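Workshop Tips: Recording Jar and Lid Demonstrations
Saturday, April 17, 2021

These are tips for anyone recording lid-and-container work at home or in the shop with hand-held grippers. The learning system copies what it gets, so most of the effort goes into the table and your own habits. We started on these tasks in January at the Greswood bench and have changed the setup a fair bit.

Clear printed plastic with plain red lids, on a white table:
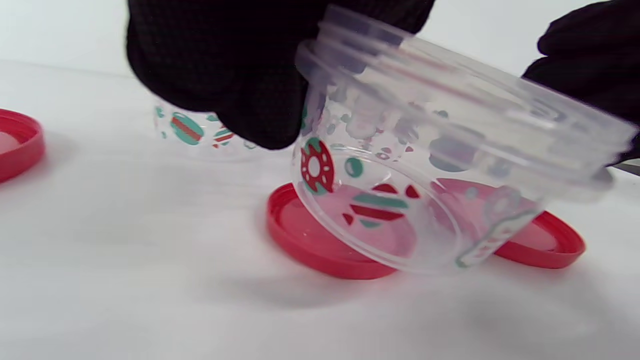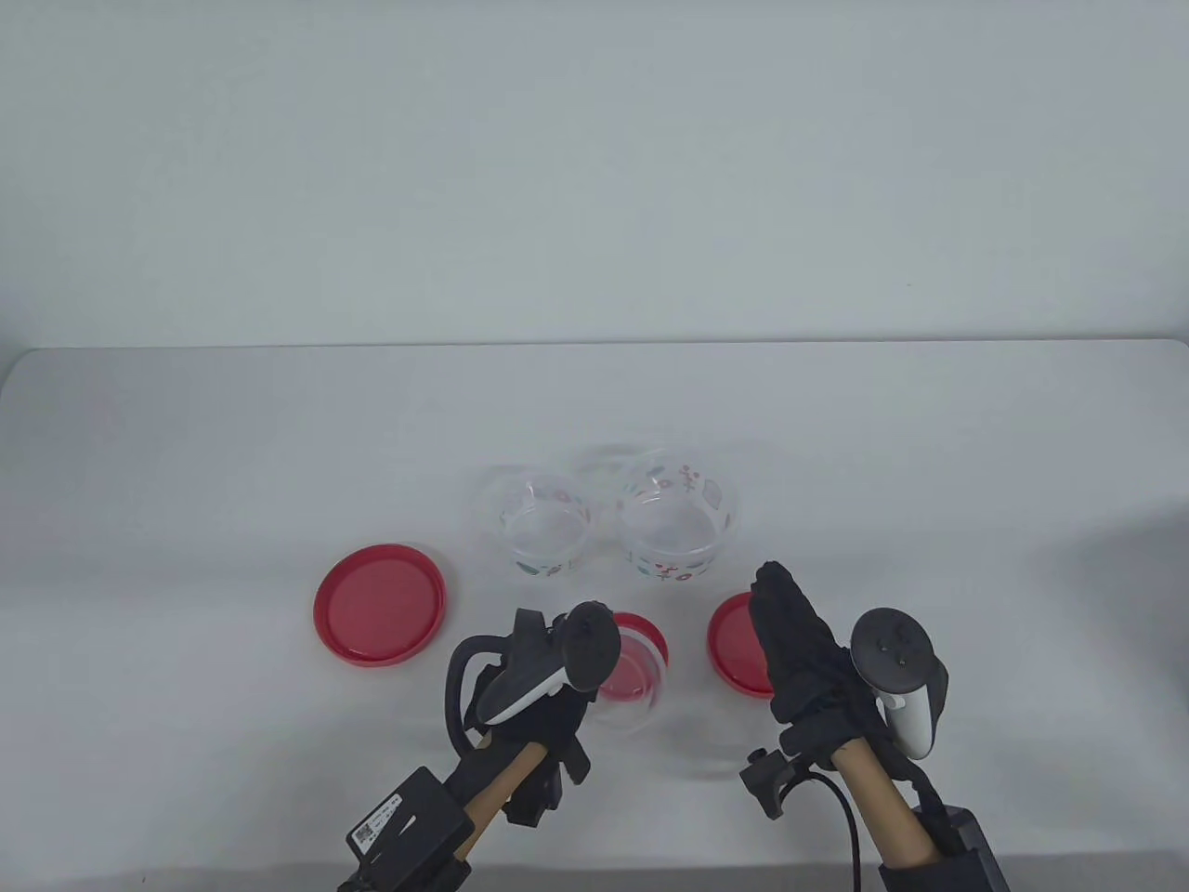 Choosing containers
Clear plastic is hard to learn from, so don't leave it to the end. Dollar-store stuff is fine. Holiday prints go on sale in the new year and the coloured patterns give the cameras something to hold on to. Buy lids in one solid colour that stands out from the table. Peel off price stickers and get the glue off with a bit of cooking oil, then dish soap. Dry everything with a lint-free cloth.

Setting the table
Use a matte surface. A glossy one throws the ceiling light back at the wrist camera. Ours is a Pliten top, wiped down with a damp cloth before each session. Keep the wall behind it bare. Spread the lids out differently for every run, some close to the containers and some well off to the side. Tip one over now and then.

Gloves
Dark knit gloves, snug at the fingertips. Wear the same pair for the whole batch and write down which pair it was. Wash them in cold water and hang to dry.

Making a run
1. Start the recording with both hands still.
2. Pick up one container and bring it toward a lid at an even speed. Fast moves blur.
3. Line up the rim before you press or turn.
4. Let go fully, then back away before starting the next one.
5. If you drop something, pick it up and carry on. Mark the run as a recovery. We keep those in their own Trunwood folder.

How many to record
We aim for 140 good runs per container shape, and 400 for anything with a screw thread. The first full batch came to around 1000 with the bowls included. Stop when your wrists get tired. Sloppy runs late in the day take longer to sort out than they did to record.

Looking after the gear
Charge the controllers overnight. Check straps and brackets before you start, as a loose one shifts the tracking and spoils the whole batch. Cables should have enough slack to reach the far edge of the table. We store the grippers upright in a Rustad bin with the jaws open.

Labelling
Name each file with the container, the lid colour and the run number. Do it the same day.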